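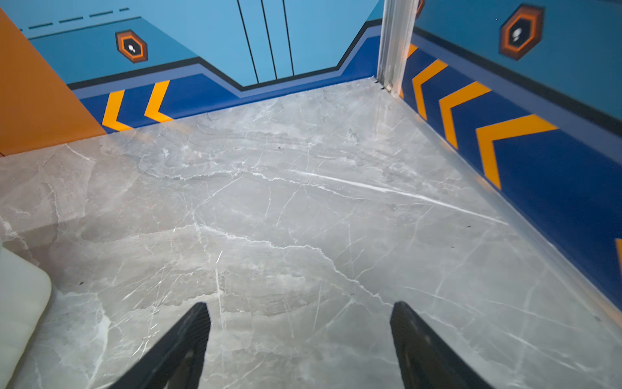
Which finish will be used on the walls of the ground-floor corner when the Gorkport building is repainted?

The present blue and orange scheme will be kept, with the colors matched to the existing paint and the floor left as it is.

Minutes of the Interiors and Furnishings Meeting
Gorkport Building, Ground Floor
July 19, 2021

1. Minutes of the previous meeting
The minutes of the March meeting were approved with one correction. Under item 4, "Turkstead store" should read "Turkstead annex."

2. Wall finishes
The meeting considered the two quotations received for repainting. Prendergast quoted for the full ground floor, including the chevrons, the black stepped line and the hexagonal emblem with the white icon. Jitach quoted for plain areas only and would require the graphic work to be let separately. It was noted that the dark blue band at the base of the wall takes most of the scuffing from carts and chairs, and that a washable paint was requested for it in March.

Resolved: that the Prendergast quotation be accepted, subject to a test patch of the dark blue being approved on site.
Resolved: that the light blue upper section receive one coat only.

3. Floor
A proposal to lay carpet tile over the grey marble-patterned floor was discussed. Members using the area reported no complaint other than noise when furniture is moved. The proposal was declined. The sum of $183 was approved for felt pads and a replacement dust mop.

4. Soft furnishings
The inventory of cushions and floor seating is incomplete. Items in pale colors are to be checked for stains before the painters arrive and moved to the Turkstead annex. A request for 8 additional storage bins was deferred.

5. Other business
The supply of 200 adhesive labels ordered for the annex shelves has been received. The labels do not match the shelf plan and will be returned.

The key to the annex is to be signed out at the front desk.

6. Next meeting
The date will be circulated once Prendergast has confirmed a start date. The meeting adjourned at 2 p.m.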